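Can It Bag My Groceries Yet? Speaker notes, Wemmont evening session

Slide 1. Hold the title up a few seconds. Ask who has been told a home robot is two years off. Ask who was told that ten years ago. Wait for the laugh, move on.

Slide 2. The Gikville shop. It's a corner store with one register, and 3,000 items go over the counter in a busy week. The owner wanted to know whether a machine could do the bagging. I told her no. She asked what it would cost anyway. The cheapest arm I could find a price for was $2,000, and that came without hands.

Slide 3. Why bags are hard. A box stays the shape you left it. A bag slumps, sticks to itself and closes up when you let go. Vendors love to demo boxes. Say this slowly, it's the main point of the first half.
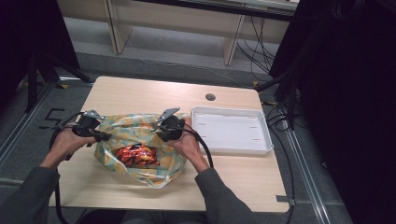 Slide 4: Two hand-held grippers, one thin plastic bag, one snack inside.

Leave slide 4 up. Point at the top edges of the bag, where the grippers pinch it open. There's a person's hand on each gripper. All the judgment about how hard to squeeze and how far to pull is coming from the person. When a company tells you its robot "learned from people," ask how it does once the people go home.

Slide 5. The Brannigan numbers. They ran their bagging arm, Cela, on one kind of bag under one set of lights and reported 449 good tries. The brochure doesn't say how many bad ones. I wrote in April to ask and am still waiting. Don't get snippy here, there may be staff in the room.

Slide 6. What I'd want to see before buying:
Wet bags, and bags from the bottom of the roll
A carton of eggs
30 minutes with no one touching it

Skip slide 7 if we're past 8:15.

Slide 8. Dishwashers and washing machines. Both work because we changed the chore to fit the machine. Could stores do that with bags? Maybe, with stiff crates. Take questions from here and leave the lights up.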